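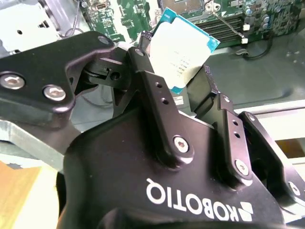 Processor replacement is the removal of the central processing unit (CPU) from a computer's motherboard and the fitting of another in the same socket. On a desktop tower the work is done with the case on its side and the side panel off, so that the board lies flat and the chip is set down from above.

Work surface

The surface should be level and wide enough to hold the whole case. Slotted aluminum extrusion is common in workshops, as fixtures can be bolted anywhere along the grooves. Its drawback is that small screws roll into the slots. Bare metal also conducts, and boards out of their case are kept off it.
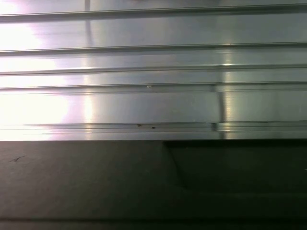
Ridged aluminum surface with horizontal brushing.

Layout of the case

The socket usually sits near the middle of the board, with the memory slots beside it. Expansion cards, drive bays and the power supply take up the remaining space. Many cases use coloured latches to mark parts that release without tools.

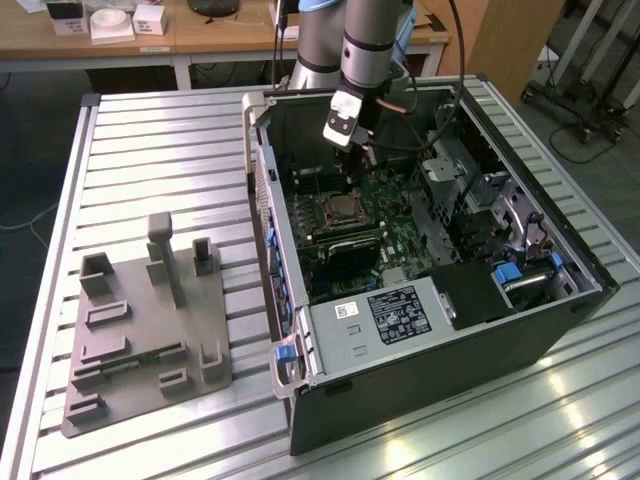 Open tower on a slotted worktable. The CPU socket is near the middle of the green motherboard.

Procedure

Power is disconnected and the cooler removed. The retention frame is opened and the old chip lifted straight up by its edges. The new chip is lined up with the socket and lowered without force — pressure at this stage can bend contacts. Old thermal paste is cleaned off before the cooler goes back on. 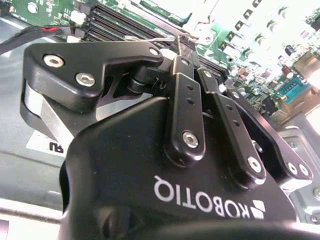
Green motherboard in a gray metal chassis, with a ROBOTIQ gripper in the foreground.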